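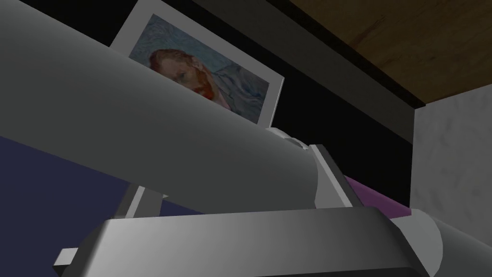 Tolwood Animation Fair, quick report

Typing this on the train home so forgive the state of it. Phone at 9 percent, thumbs cold.

So. Tolwood. First time going. Everybody on the forum kept saying it's too small to bother with and you should save up for one of the big city conventions. I like small. Small means you can sit down. Also the ticket was cheap and they were showing the first 2 episodes of the new Cabral season before it streams, and I would have walked there for that.

Getting in

Doors at ten in the morning, line already past the bus shelter when I got off. Moved fast though. They scan your ticket, stamp your hand, give you a paper map that is wrong. The map has the screening room at the back of the main hall. It is upstairs. I walked the entire back wall looking for a door, then followed a bunch of people in Cabral jackets who looked like they knew. They didn't. We all found it together in the end.

The hall is the old market building, 1865 over the front door in stone. Gorgeous outside. Inside it's long and echoey and the heating is on one side only. Bring layers. If you're in costume, bring a coat for the line, I saw a lot of bare arms and regret.

Sign on the wall says capacity 3000. Never felt close to that in the morning. After lunch, yes, the middle aisle got ugly.

The Cabral screening

No spoilers past the trailer, promise.

I've been hard on this show. Season one had a lead I could not stand — all that yelling, all that "I'll do it alone" and then crying when he has to do it alone. I dropped it, picked it up again, dropped it again. Second half got good once the harbor story kicked in, and I finished it in a weekend like a fool.

New season opens slow. Whole first episode is basically people packing up a house. I loved it. Quiet, nice backgrounds, the sister finally gets more than one line per scene. The room was dead silent for the letter part, except one guy with chips. Second episode is louder and messier and there's a fight on a staircase that's cut so fast I lost track of who was on which step. Might work better on a small screen? I was in the third row with my neck bent back, so maybe my fault.

Music is the same composer I think, sounded like it anyway. New opening song is worse. Sorry. It's fine. It's worse.

Subtitles had a couple mistakes ("harbor" spelled two ways in one scene) and a few lines went by too quick to read. They said up front the copy wasn't final, so ok.

The lead still yells. Less.
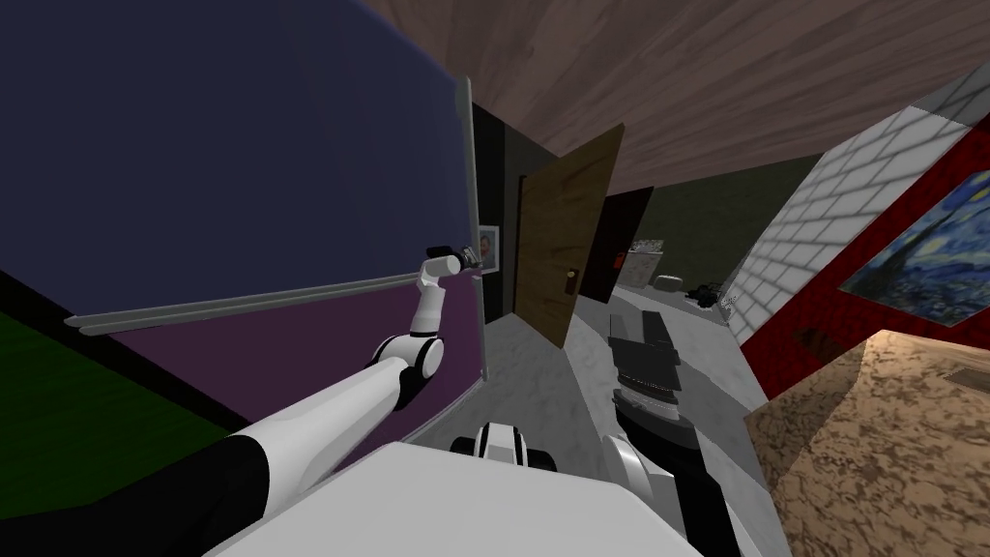 After that they did a short question session and I'd say half of the questions were really comments. One kid asked if the dog lives. Got a laugh and no answer. Which I am choosing to take as a yes.

Plirkach booth

Plirkach is the studio I went to be nosy about. They do the background painting for a bunch of shows I watch, and they'd brought the actual painted sheets, under glass. Could have stayed all day. You can see pencil under the sky on some of them. The colors are way warmer than what ends up on screen, I asked about that and the woman at the booth said the final grade pulls everything cooler and the painters complain about it every time.

They also had somebody doing live painting, a hillside with a train line. When I came by at noon it was a green smear. Came back at three and it was a whole place. I wanted to live there.

Prints were pricey. Bought one anyway (the laundry roofs one, if you know it). They roll it and put it in a tube and the tube doesn't fit in any bag ever made, so I've been carrying it like a baguette since lunchtime.

Numton panel

Numton is the weird one. Slice of life about a post office, and then around episode five everybody starts remembering the wrong childhood. I've been telling people to watch it for a year and getting nowhere. Panel room was half full, which made me a bit sad, but the folks who came were REALLY into it.

Two things I took from it:

The post office is based on a real one the director used to walk past, and they kept the broken clock because it was broken in the photos.

The episode order got shuffled late. The umbrella episode was meant to come much earlier. That explains so much. I always thought her being rude to the mailman came out of nowhere, and now I want to rewatch it in the other order and see if it holds up.

No word on more episodes. They were careful about it. Somebody pushed and got the "we'd love to" answer. July was mentioned for the disc set and then the person who mentioned it looked like they shouldn't have, so don't quote me.

Food, toilets, the practical stuff

Dumpling stand by the side door: good, long line, cash only. Coffee upstairs: shorter line, bad coffee. There is a bakery across the street that does both better, and your hand stamp gets you back in, so just do that.

Toilets fine in the morning, not fine by four.

Phone signal is terrible inside. Agree on a meeting spot before you go in. I lost my friend for an hour and found her asleep on a beanbag in the manga library corner, which by the way is a great corner, shelves of old stuff you can just read, teh kind of thing you never see at the big shows. I read most of a volume about a lighthouse and now I can't remember the title. If anyone knows it, there's a goat, please tell me.

Seller tables were a mixed bag. Lots of the same keychains. A couple of people with real handmade zines near the stairs, go there first, they sell out. I went last. They'd sold out.

Would I go again

Yeah. Go early, do the booths before lunch, sit down for screenings in the afternoon when the aisles are packed. I'd skip the costume parade unless you know someone in it, you can't see anything past the second row of people and the speaker kept cutting out.

Want to write more about episode one of Cabral but I'd spoil it, so I'll do a separate post once it's out. My stop is next and I still have to get this tube through the train door.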